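Why Do Shadows Have Fuzzy Edges?

Hi, it's Maricel Cruzado again, back with another question from the Bindcombe mailbox! A reader wrote to ask why her shadow looks sharp at her feet but blurry at her head. I love this one, and I had to go out on the sidewalk and check my own. She's right! Go look at yours if the sun is out. I'll wait.

Okay, let's start with light. Light travels in straight lines. It leaves the sun or a lamp and keeps going straight until it bumps into something. If that something is you, the light can't get through, and the ground behind you misses out. The dark patch is your shadow. It isn't a thing you could pick up or peel off (I tried when I was four). It's a place where less light is landing.

Now for the fuzzy part. The sun looks like a round disk in the sky, and so light comes from its left side, its right side, its top and its bottom, all at slightly different angles. Near the edge of your shadow there's a strip of ground that gets light from one bit of the sun while you block the rest. That strip is half dark. Scientists call it the penumbra (say it: puh-NUM-bruh). The dark middle part is called the umbra. The farther your shadow has to travel before it lands, the wider the penumbra gets – and your head is a lot farther from its shadow than your shoes are from theirs!

You can try it indoors. You need a lamp, a sheet of white paper and your hand. Lay the paper flat under the lamp and hold your hand 2 inches above it. Look at the edges. Now lift your hand slowly and watch them go soft. Ask a grown-up before you move a lamp, and don't touch the bulb. Never look straight at the sun, either.
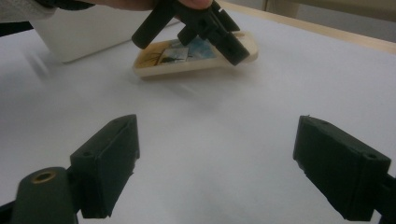

White is the best color for shadow hunting, so try to find a white table or a big piece of paper. On a dark rug a shadow nearly disappears, and on a patterned tablecloth it gets lost in all the flowers. Look at the two chunky black pieces at the bottom, one on each side. They are very dark, but the shadows they make on the white surface are soft and gray. Surprised? A shadow doesn't copy the color of the thing that makes it. Some light still sneaks in from the sides and bounces off the walls, so most shadows indoors come out gray.

Try it with a red apple and a yellow pencil and see what you get. Then wait 60 minutes, go back outside in the sun and find your own shadow again. Has it moved? Draw around it with chalk, and put the time next to it.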